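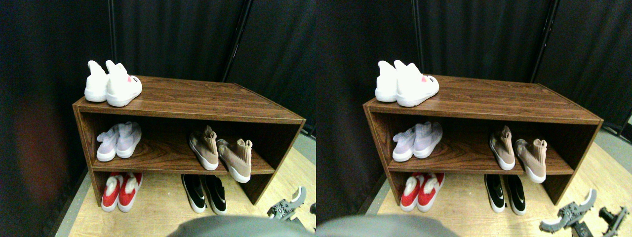 整理作業用マニピュレータの導入計画

整理作業用マニピュレータの導入計画(せいりさぎょうようマニピュレータのどうにゅうけいかく)は、靴、衣類、小物などを棚に並べる、または棚から取り出すロボットアームについて、購入の可否、予算、設置場所、運用体制を定める一連の手続きをいう。産業用ロボットの設備計画から派生した用語で、倉庫や小売店の裏方、研究施設での導入を対象とすることが多い。見積書に載る金額と実際の支出の差が大きい分野として知られ、費用対効果を疑問視する意見も根強い。

概要

靴の陳列は、導入検討の際に課題としてよく選ばれる。形が左右で対になり、素材の硬さが一足ごとに異なり、置く向きにも決まりがあるためである。かかとを手前にして揃えるだけの作業でも、厚底のハイカットと、履き口がリブ編みになった靴下型のスニーカーとでは、つかむ位置も力加減も変わる。つま先を奥に向けた一足が棚板の縁から少しはみ出している場合、それを合格とみなすかどうかは発注者が決めなければならない。この判断基準を仕様書に書かずに契約し、検収の段階でもめる例がある。

販売側の資料では「棚に靴を置ける」という一文で性能が示されることがある。しかし、何段の棚で、床からどの高さまで届き、隣の靴との間隔をどれだけ取れば動作するのかは、別紙を請求しないと分からない場合が多い。低い棚の最下段は、手先だけでなく腕の中ほどが床や上の棚板に近づくため、中段より条件が厳しくなる。カタログの到達距離は、この点の判断材料としてはほとんど役に立たない。

費用の構成

導入費は通常、本体、把持部(グリッパー)、視覚装置、制御用計算機、架台、安全対策、据付調整、教示またはデータ収集の人件費に分けられる。本体価格の占める割合は年々下がっているとされるが、総額が同じように下がったかどうかは疑わしい。安くなった分が調整費と保守契約に移っただけだという指摘がある。

小売業向けの設備選定を手がけるTredumwoodが仲介した案件では、当初の見積総額が3,363万円であった。この金額には把持部の指先の交換部品と、カメラの再校正にかかる費用が入っていなかった。発注元のTimmermansは、据付後に両方を追加で支払っている。見積の範囲が本体と一次調整までであることは契約書の末尾に記されており、違法でも不当でもないが、発注側の担当者は読み落としていた。

見落とされやすい費目には次のものがある。

指先の摩耗部品と、その在庫を置く場所
背景用の幕、支柱、照明など、見え方を一定に保つための備品
床材の補強または養生
試験用の靴や棚の購入と買い替え
作業を見守る人員の賃金
撤去費

このうち背景と照明は軽視されがちである。黒い布の幕で周囲を囲めば、通行人や窓からの光による影響は減らせるが、同じ条件が売り場や倉庫の通路で再現されるとは限らない。幕の前で得られた成績をそのまま本番環境の予算計算に用いることには慎重であるべきだとする立場が、実務者の間では有力である。明るい床と暗い幕の組み合わせも、黒い靴の輪郭を幕の手前で見分けるには不利に働きうる。

データ収集の見積

学習型の制御方式を採る場合、人が操作した動作の記録を集める工程が加わる。Trovnessの提案書では、靴棚の整理について700時間分の収集が標準とされた。算出の根拠は示されていない。同社の資料を検討した設備計画家のコービー・ヤンセン(Kobe Jansen)は、時間数だけを契約条件にすることに反対し、靴の種類、初期配置、失敗した試行の扱いを併記するよう求めた。ヤンセンの見解では、同じ五足を同じ位置に戻す記録がいくら長くても、棚の端や奥に置かれた靴への対応力は保証されない。

これに対しTrovness側は、配置を細かく指定すると収集の単価が上がると回答した。単価が上がること自体は事実とみられる。ただし、安い記録を買って後から撮り直す費用と比べた資料は、どちらの側からも出ていない。

設置場所の計画

占有面積は、架台の寸法に可動範囲と人の退避場所を加えて求める。二眼カメラを用いる構成では、左右の視野の両方に対象が収まる位置に棚を置く必要があり、腕そのものが手前で視野をふさぐことも計算に入れる。腕が大きく写り込むと、その陰になった床や棚の下段は別の視点で補うほかない。追加のカメラは、台数分の配線と校正の手間を伴う。

棚の固定も検討項目となる。軽い木製の棚は、靴を押し込む動作でわずかに動くことがあり、床に印を付けて毎朝戻すという運用も見られる。費用はかからないが、誰が戻すのかを決めていない計画書は多い。

試用と検収

購入前の試用期間は、短いもので2週間、長いもので6か月とされる。短期の試用は販売側の技術者が常駐していることが多く、停止や把持の失敗がその場で直されるため、発注者が単独で運用したときの成績とは異なる。Vellportの倉庫では、試用の最終週に技術者を立ち会わせない条件を付けた。記録によると、その週に完了した作業の件数は、それまでの週のほぼ半分であった。同倉庫は購入を見送り、賃借契約に切り替えている。

検収では、成功率のほかに、人が介入した回数、一足あたりの所要時間、再開までの時間を記録するのが望ましい。成功率のみを掲げる報告書については、失敗した靴を人が置き直した後の状態を成功に数えていないか、確認を要する。

賃借との比較

賃借は初期費用を抑えられる反面、改造に制限がつき、収集した動作記録の帰属が貸主になる契約もある。記録を自社で使い続ける予定があるなら、署名の前に該当条項を読んでおく必要がある。償却年数については、機械の寿命より先に制御ソフトウェアの提供が終わる可能性を考え、会計上の年数とは別に運用上の年数を置く事業者がいる。

なお、靴を棚に並べる作業に限れば、人を雇うほうが安いという試算は導入検討の初期に必ず一度は提出される。これを覆す試算の多くは、夜間の無人運転を前提としている。無人で運転できるかどうかは、多くの場合、その時点ではまだ確かめられていない。

関連項目

産業用ロボット
エンドエフェクタ
遠隔操作
減価償却
検収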